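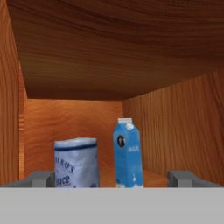

Section 4. Fitting the Paretti Shelf Insert

Clear the cabinet before you start. Yes, all of it, including the fondue set.

1. Wipe down the inside walls and let them dry overnight. Adhesive pads stick beautifully to crumbs and then, around 3 a.m., to nothing.

2. Measure the inside width at the front and again at the back. Cabinets are sold as rectangles, but many have other ideas. If the two figures differ by more than 2 mm, use the tapered spacers from bag M.

3. Press one pad onto each side wall, level with your pencil mark. Hold for a full minute. Humming is optional.

4. Slide the insert in with the lip facing you. If it jams, pull it out and start over. Do not use a mallet.

Note: The insert is the same part in the Pleson and Rillon kits. Only the box and the price change.

CAUTION: Maximum load is 26 lb, spread evenly. A cast iron pot is not spread evenly, however you turn it.

5. Wait 24 hours before loading. Put the heavy things at the back and the things you use at the front.

Spare pads are part no. 551. Kits packed before June came with the old gray pads, which should be thrown out.

Steps revised by Yara Dabbas, February 5, 2018.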